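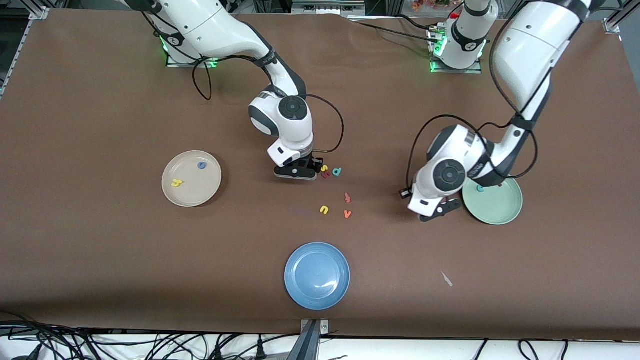
Notebook, September – letter sorting, Floveck table

Started a little after nine. The plan for today was more of the letters-onto-plates task, both arms, because the batch we trained on last week came out lopsided and I want more runs where the left arm does its share of the work. I like this task a lot more than I expected to! Foam letters are light, they're cheap, they come in good loud colors, and they land every which way when you toss them down, so every start looks different without me having to think very hard about it.

What we're after, for whoever picks this up after me: one run starts with letters on the brown paper and ends with all of them on plates. Any plate is fine for now. The one I grabbed for this page is partway through, with six letters still on the paper and three already on plates (h and o on the cream one, a teal one on the green), and the blue plate hasn't got anything on it. That's a decent spread, I think. The old runs nearly always filled one plate first and then moved on, and the Pringle model learned that so well that it would go past an open plate to get to its favorite.

Count at lunch: 107 kept. I threw out 2, both my fault. In one I bumped the foot pedal and stopped recording with a letter still in the air, and in the other I lost track of which hand was which and had both grippers going for the same spot. Nothing hit, but it's not the kind of thing I want a model copying.

Afternoon went better. I finished on 155 kept for the day, and that brings the whole Umton set to 1,501. I was hoping to clear fifteen hundred by the end of the week, so I'm pretty pleased (and my wrists are done for the evening).

Things I noticed while driving:

Left and right. I sit across from the arms, so the robot's right is on my left. I've been doing this for months and I still get it backward after a break. All the notes and file names use the robot's side. Please keep doing that, and if you write "left" in a comment, mean the robot's left.

Crowded letters. When a few land in a clump, like the orange s with the dark red one and the d next to it, it's tempting to poke them apart first. I tried that for a while this morning and then quit. A straight pick with the fingers turned to match the letter works fine most of the time, and the poking made the runs long and mushy. I'd say pick the outside one first and let the clump sort itself out as you go.

Round letters versus skinny ones. The o is easy if you put one finger in the hole, but then it sometimes hangs on when you open up. Pinching it across the outside is slower and lets go cleanly. I did it both ways today and didn't mark which was which – should have. I'll add a tag for it in Detari tomorrow.

Plate rims. Low release, every time. When I got lazy and dropped from higher up, a letter would hit the rim and bounce back onto the paper, and then I had to pick it up again. I kept a handful of those runs on purpose, since a recovery is a good thing for the model to see, but I don't want it thinking that's the normal way to do it. They're tagged "redo".

Paper. It has some wrinkles in it and the far edge is curling up again. Hasn't bothered the grippers yet, but a letter that lands against the curl is a pain to get under. I'll tape it flat before the next session. I don't want to swap the sheet in the middle of the set if I can help it.

Cables. Watch the loops by the wrists when you bring both arms in close to the middle. I slowed down there all day and it shows in the recordings, there's a little hesitation you can see in the speed plot. Maybe longer ties would help, maybe I'm just being nervous. Try it and tell me what you think.

Still to do:

Label the afternoon runs in Detari, including the redo ones
Move the blue plate to a few new spots, it's been at the front for too many runs
Some starts with the letters all on one side, so one arm has to reach
Train overnight on the full 1,501 and run it against the old Pringle checkpoint

Powered down a bit before six. Letters are back in the bag, plates are on the shelf over the sink.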